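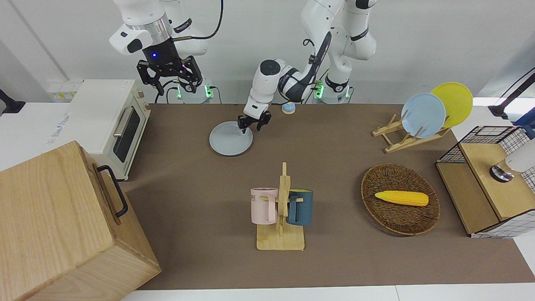

Two-arm Lastia cell, kitchen task layout

Call for participants: operator evaluation of the Lastia two-arm tabletop kit

Michalík is seeking 18 participants for a paid evaluation of Lastia, a two-arm kit for tabletop handling work. The kit is sold to teaching labs and small development teams. We want to know how quickly a new operator can learn it from the printed manual, and where the manual fails.

Experience with robots is not required. Applicants must be 18 or older, able to stand for up to an hour at a time, and comfortable reading technical instructions in English. Current employees of Michalík and of our distributor, Clalotus, are not eligible.

Each participant attends 2 sessions at our Skekamstead site. The first covers startup, stopping the arms, and basic gripper control. The second consists of 5 timed tasks with household items -- plates, mugs, a rack, a basket -- and a written questionnaire. 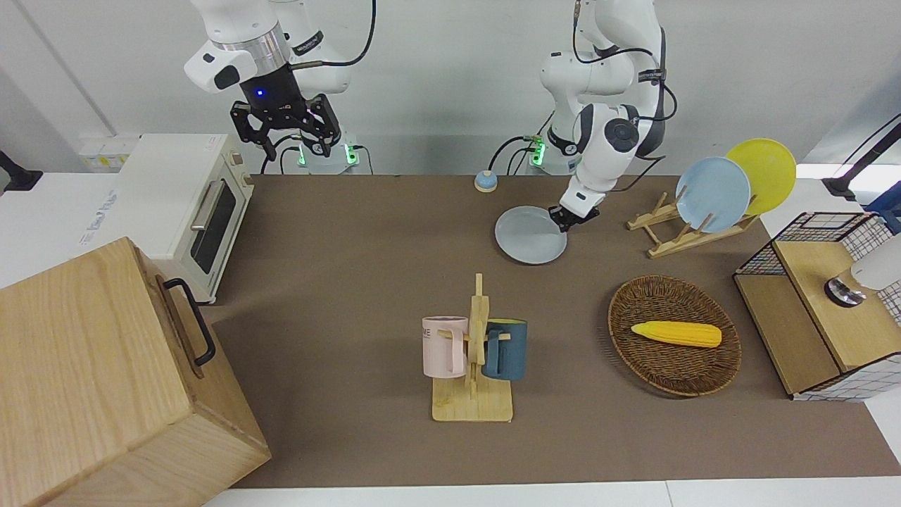 Both sessions are supervised. The supervisor will answer questions about safety at any time but will not help with the tasks, as the manual is the item under test. Participants may stop a task or leave a session whenever they wish, and payment for a session that has been started is made in full.

Task scores are based on completion, elapsed time, and the number of times the operator returns to the manual. Draft 3 of the manual was rewritten after comments from an earlier group, mainly in the chapters on grip width and approach angle. Those chapters assume that the operator can judge how an object is held before moving an arm toward it. A plate lying flat on the table and a plate upright in a dish rack call for different approaches, and a mug hung on a peg by its handle is different again. We are particularly interested in comments on whether the diagrams for these cases are clear.
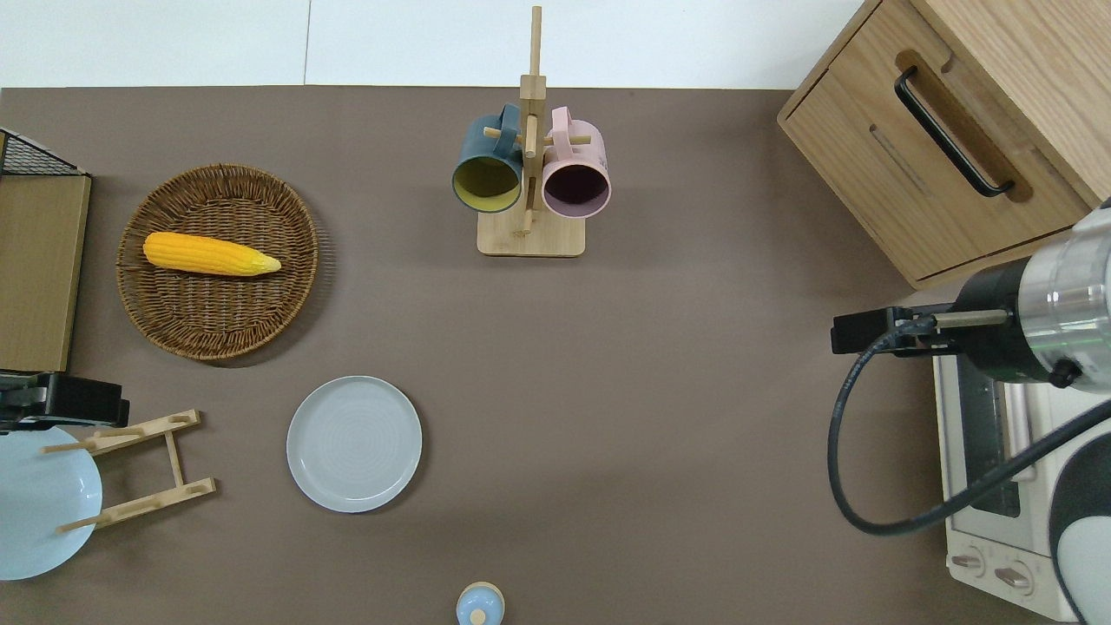

Camera views are covered in a separate chapter, and participants will be asked to work from more than one of them. Left and right can change places between views, and this was the most common source of error in the earlier group. From a head-height view such as this one, the toaster oven is on the right and the dish rack on the left; the layout view at the top of the page has them the other way around. The manual now gives directions by object name wherever possible.

Sessions run in December, with morning and afternoon times available. To apply, write to Aroha Grimshaw, user evaluation, giving your availability and any experience with machine controls. Technical questions about the kit go to Orhun Çetinkaya.

Recent postings
Technical writer, Lastia documentation
Field service technician, Skekamstead
Lastia kit: spare gripper parts and ordering

This site uses cookies to remember your settings. By continuing to browse, you accept our cookie policy.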